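Working Group on Handheld Gripper Practice: minutes, 2018-04-16

Present: Clarkley (chair), Raltico, Skenell, Mahmoud sites. Minutes taken by Laurinda Louro.

**1. Previous minutes**

Accepted with one correction. Under item 3, "finger replacement" should read "finger inspection". The replacement interval was never agreed on and stays open.

**2. Draft practice note, section 2: starting position**

The chair read the revised text. Each recording starts with the gripper open, both fingers in view, and neither finger in contact with the target object. The operator holds this position for 4 seconds before moving.

Skenell asked whether the hold applies to repeat takes on the same object. Agreed that it does. A take that starts in motion is to be marked "short start" in the log and kept. It is not deleted at the site.

**3. Section 3: liquids**

The current draft bars open containers with any liquid in them. Raltico proposed a limited exception for upright bottles and cups on a level surface, subject to these conditions:

- fill level no higher than the lower third of the container
- water or a soft drink only; no hot liquids and no cleaning products
- power strips and chargers removed from the table
- absorbent cloth within reach of the operator
- tilt and pour tasks logged under a separate task code

Discussion was mostly on the first condition. Mahmoud noted that "lower third" is hard to judge on a bottle with a shaped base and asked for a marked line. The chair preferred to leave marking to the sites, as tape on the outside changes how the object looks from one session to the next. The tabletop case was taken as the reference for the rest of the item: an uncapped clear bottle with orange liquid in the bottom section only, set on a coaster, with open table between the two fingers.

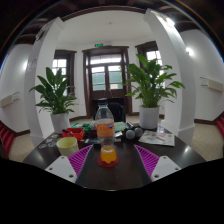
Laurinda Louro objected that the fill limit does nothing about grip height, and that an operator closing on the narrow clear part of a bottle can squeeze the contents up the neck even when the bottle is nearly empty. She asked that grip height be written into the same clause. The chair accepted the point. Wording to be added: "Close on the widest rigid part of the container. Do not close on thin or unsupported plastic."

Raltico asked that coasters and mats be declared in the log, as the container may slide or lift with the mat attached. Agreed without discussion.

The exception was approved with both additions. It will be reviewed in June.

**4. Section 5: other objects on the table**

The draft says "clear the table". Two sites read this as an empty table, and two read it as a clear path to the target. The second reading is the intended one. Cups, baskets, plants and papers may stay, provided the approach path is open and the operator has checked that nothing breakable sits directly behind the target.

New text: "Keep a clear path from the starting position to the target. Background objects may remain. Do not rearrange them between takes of the same series."

**5. Finger inspection**

Ribbed fingers are to be checked for tears and residue at the start of each session and after any spill. Sticky residue changes the friction between takes and is not always visible, so the check includes wiping both contact faces with a damp cloth. The result goes in the log as pass or fail, with no free text.

Clarkley reported that form 1111 still has no field for this. Skenell will add it.

**6. Log retention**

Sites keep local logs for 28 days after upload. Mahmoud asked for longer. Not agreed; carried over.

**7. Actions**

- Clarkley: reissue sections 2, 3 and 5 as draft 9
- Skenell: add inspection and mat fields to form 1111
- Raltico: supply task codes for tilt and pour
- Mahmoud: written case for longer log retention

Next meeting in June. Comments on the new draft go to the minute taker before then.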